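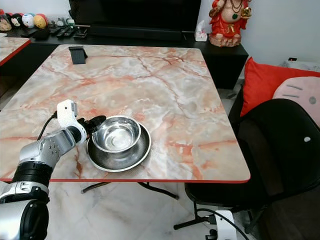
Water spotting on polished stainless steel is a mineral problem, and most of the calls we get about it are logged as a detergent problem. When rinse water evaporates from a surface it leaves behind whatever was dissolved in it, mainly calcium and magnesium carbonates, with some silica. The deposit is the same on every item in the load, but it does not look the same. A bowl with a mirror-like interior shows each spot against a clean reflection, while a plate with a brushed surface, like the one under the bowl, breaks up the light and hides a good deal of the same scale. Inspecting only the brushed items therefore gives a false pass. Sites should check polished items first, under a direct light, and record the result for those items separately.

The Marnville kitchen changed its water supply in January, and the complaints that followed are a useful case. Incoming hardness went from 56 to 212 parts per million as calcium carbonate. The dishwasher settings were left alone. Within a few days staff had raised the detergent dose twice, which removed food soil no better than before and did nothing for the spots. Detergent is gone by the time the final rinse starts. What remains on the steel after that point depends on the rinse water, the rinse aid and how fast the surface drains.

Jonas Kofler went through the machine log and found 2806 racks washed between the supply change and the service visit. The softener had been set to regenerate every 500 racks, a figure carried over from the old supply. At the new hardness the resin was exhausted well before that, so the later racks in each cycle were rinsed in unsoftened water. This matched what the kitchen had reported: good results for part of a shift, then poor results, then good again with no change in procedure. An intermittent fault of this type nearly always points to regeneration timing.

The corrective steps were as follows. The regeneration interval was cut to 130 racks. The salt tank was emptied, cleared of a hard crust at the bottom and refilled with tablet salt. The rinse aid pump was recalibrated with a measuring cylinder, because the number on the display had drifted from the delivered volume. Detergent was returned to its original dose. Scale already on the steel was removed with a citric acid soak, six minutes in warm water, followed by a full wash cycle. Chlorine bleach must not be used on stainless steel for this purpose. It does not dissolve carbonate scale and it can start pitting, which is permanent.

Two points on handling. Nested items trap water between them, and the trapped water dries slowly and leaves a ring at the line of contact. Rack bowls singly, open side down and tilted, and do not stack them until they are fully dry to the touch. Wiping with a cloth is a poor substitute for air drying - it spreads the residue into a film and adds lint. If wiping can't be avoided, use a clean microfiber cloth and change it often.

Spots that survive the citric acid soak are probably silica, or they are not deposits at all. A blue or rainbow tint is heat discoloration of the oxide layer and is harmless. Small brown points are usually iron carried in from a scouring pad or a corroded rack, and should be cleaned off promptly with a non-abrasive cream so that they do not seed corrosion. Dull patches that can be felt with a fingernail are etched metal and will not polish out in a kitchen.

Hardness test strips are now included in the standard service kit for Pekton and Lehner machines. The Stamberg kit will follow when current stock is used up. Please test at the rinse line after the softener as well as at the inlet, late in the regeneration cycle, and write both readings on the service sheet along with the rack count. Sheets with only the inlet reading will be sent back.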